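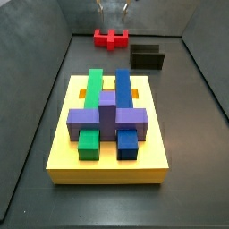 4.3 Open-day demonstration

The first public showing of the Tanduro cell took place at our June open day, and it taught us more than we had hoped for! Until then the arm had run only in front of people who had helped build it. On that day it worked through an interlocking puzzle for 200 visitors, many of them children with strong opinions about which piece should go next.

Figure 7. The puzzle on its yellow base, with the purple cross lying over the green and blue bars. The red piece is still on the floor of the enclosure, under the gripper fingers.

We kept the setup used in Section 4.1, with one change. Visitors could call out a piece by color, and Zawadi Lyimo typed the request into the planner. The red piece was by far the favorite. Its crossbar gives the fingers several places to close, and the planner's choice among them was often the first thing people asked about. Solange Fleury answered by putting the ranked grasps on a second screen – a late addition that we now use every day in the lab.

We logged 18 complete runs. Between runs, Kipchumba Lukumay reset the pieces by hand and let visitors try the same assembly themselves. Several of them laid the cross before both bars were seated, an ordering error we had also seen in early versions of the planner (Section 3.2). We were delighted by that, and it led to a long and lively talk at the side of the cell about how people plan with their hands.

Noise and changing light from the hall were our main worries beforehand. The effect of the light on pose estimates is treated in Section 4.4.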